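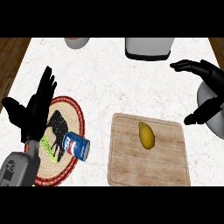 Cirkalero Kitchen Counter Pack
Simulation add-on for school and club teams

Made by Stimer for the Vergara Student Challenge

A ready-to-load counter task for teams working with a two-handed robot in simulation. Students write the control code and run it against the pack's timer.

What you get
Marble counter scene with can, fruit, placemat and cutting board
Two multi-fingered hands, left and right
25 start layouts
Scoring script and log viewer
Teacher notes by Fidel Rivadeneira

License: 39 per team, 89 per school, valid until the end of December
Team size: 2 or more
Needs: the Cirkalero base simulator (sold separately)

Orders for the fall term close 25th August. License keys are sent by email to the teacher or club leader named on the order. School orders from Perville go through Petrică Barbu at the Stimer office.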